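Library poker cases to go out on loan, with the counting left to borrowers

Jul 31, 2026

Rawat residents will be able to borrow a poker set from the public library from August, under a scheme the council says will "bring neighbours back to the table" and which, on the paperwork released so far, leaves most of the work to whoever has the case last.

The council has spent $3,850 on 17 cases, bought through games supplier Rusetti. Each will be lent for eight days at a time from the front desk of the Grernitz branch, alongside the jigsaws, the cake tins and the ukuleles. There is no charge to borrow. There is a charge for bringing a case back in what the loan conditions call "an unsorted state", set at $5 a visit.

What counts as unsorted is harder to pin down. The conditions, a single page posted on the library's website this week, say chips must be "returned to their columns by colour". The page doesn't say which colour belongs in which column, or whether a column may hold more than one. A council spokesperson said staff would "use common sense" and that a reference card was being prepared for the inside of each case. The card will not be ready for the first loans.

Anyone who has packed up a chip set at the end of a long night will see the difficulty. The cases have two runs of chips on either side of a middle compartment for the cards, dice and dealer button, and there are more colours than there are runs. Somebody has to decide where green stops and brown starts, and they will be deciding it at midnight with the dishes still in the sink. The next household will open the lid and find someone else's idea of order.

The council is relying on the supplier's word that this won't be a problem. Rusetti's brochure for the set, sold under the name Ristano, promises "pack-away in moments" and says the foam-lined lid "holds every chip in place, from car boot to card table". Asked what that claim was based on, the company said the case had been "extensively handled" before going on sale. It didn't say by whom, or whether the handling included a car boot.
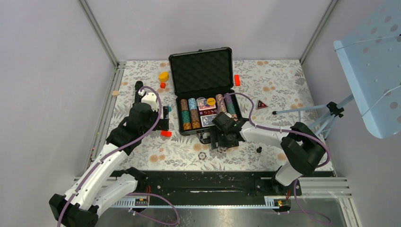 Foam of that kind does a fair job when every column is full. Take out a short stack and the chips have room to lean, and a case carried by its handle is a case standing on its side. Two longtime card players at the Grernitz bowls club, who asked not to be named because they use the library and would like to keep doing so, said they had owned several sets over the years and had never opened one after a drive without having to straighten something. One keeps a folded tea towel over the chips before shutting the lid. The other has given up and uses zip bags.

Neither thought much of the $5 charge. "You could hand it over perfect and it'd be a mess by the time they'd put it under the counter," one said. "Who's wearing that?"

The loan conditions suggest the borrower is. They state that the case will be "opened and inspected on return", but a separate note to staff, included with the same council papers, says inspection may take place "at the end of the day or the next working day where the desk is busy". Between those two moments the case may be moved, stacked or stood on its end, and the borrower won't be there to see it. The council said any dispute would be "looked at fairly".

There is also the matter of the small pieces. A deck short of a card is no use for poker, and it doesn't look any different in its slot. The dealer button is the sort of thing that goes home in a shirt pocket. The dice sit in a row between the decks and are easy enough to check at a glance, which makes them the one item in the case that staff can be confident about. The chips are another story. No one at the desk will be counting them, the council confirmed, on the grounds that it would take too long. Cases will be weighed instead.

Weighing might work. It would pick up a missing handful of chips, provided the scale is decent and the case hasn't gained a coaster or a pencil in the meantime. It would be unlikely to pick up one missing playing card. The library says it has a kitchen scale that was bought for the cake tin collection and "performs well".

Replacement stock is another gap. The council papers budget for the cases and for nothing else, and the brochure lists no spare chips in single colours. A borrower who loses a few purple ones would be charged the "reasonable cost of replacement", and if the only way to replace them is to buy another set, the reasonable cost starts to look like well over $200. The council said it "did not anticipate" charging anybody that much. The conditions allow it to.

None of this is to say that a poker set is a silly thing for a library to own. They are heavy, they take up a shelf, and most households that have one get it out a couple of times a year. Lending them around makes sense, more sense than a bread maker, which the same branch has lent out since last winter and which has its own waiting list. The jigsaws come back with most of their pieces. The ukuleles come back out of tune, but they come back.

The claims being made for the scheme are larger than that, though. The report to council says the sets will "reduce isolation", "build numeracy" and "support respectful play across generations", and cites no trial, here or anywhere else, to back up any of it. It describes demand as "strong". Asked for the figure, the council said it had been raised "a number of times" at the desk. No survey was done and no requests were logged.

The question of gambling gets one line. Borrowers must agree not to play for money, a condition the library has no way of enforcing and says it does not intend to try. The spokesperson said the chips were "for keeping score". Borrowers under 18 will need an adult's card.

The first cases can be reserved at the Grernitz desk or through the online catalogue, where they are listed under "Household and Leisure". Each borrower may have one case at a time, with no renewals if another person is waiting. Cases can't be left in the after-hours chute. The slot is too narrow, according to the conditions, and a notice to that effect will go up beside it.

The council has promised a review once the sets have been out for a few months, covering loans, losses and charges collected. It would be worth asking that the review include the number of charges disputed and who won. That figure is not on the list at present – the spokesperson said it could be "considered".

Residents who already own a set and no longer want it are being asked not to donate it. The library says it has nowhere to put any more.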